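4.2 Changes to the working day

Reltine has cleaned shared office space in the Bridance building for 13 years. In April the firm began moving part of its table cleaning to an automated system, and 15 of its 50 cleaners were given paid hours as demonstrators. A demonstrator does ordinary tasks by hand while wearing a hand rig or a glove, and the recorded movements are used to train the arms. By the end of our fieldwork the group had logged 1,160 demonstrations.
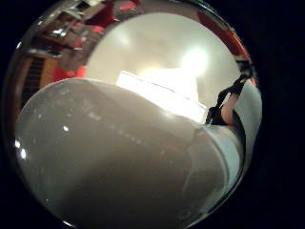
The cleaners we spoke to described the new hours as easier on the back and harder on the attention. On a normal shift they chose their own order of work and seldom thought about their grip. As demonstrators they were asked to pick up, hold and put down each item in a way the arms could copy, and to repeat a task if the recording was poor. Several said they had become slower at home as well. Pay was the same for both kinds of hour — a point the firm had settled before the trial began — but demonstrator hours fell in the daytime, and this suited parents more than it suited people with a second job.
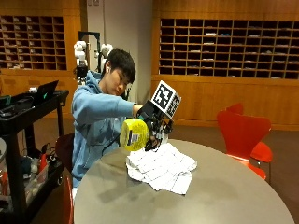

Figure 3. Demonstration at the table with the hand rig, yellow container and cloth.

Skill was a more difficult matter. Supervisors at Reltine had always treated wiping a table as work that needed no training. Once it had to be recorded, they began to ask who did it well, and two cleaners were moved to a higher grade on the strength of their recordings. Others felt watched. The rule that recordings could not be used in appraisals was written down only in the second month, after a complaint.
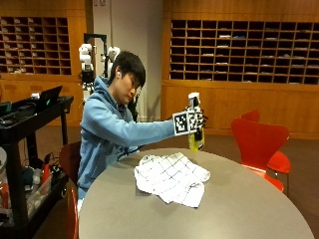
Gopinath Gowda told us that he did not mind teaching the arms, but wanted to know what his Thursday shift would look like once they had learned. Nhi Mạch thought the daytime hours would go first and the night work would stay with people. Management had given neither of them an answer when our interviews ended.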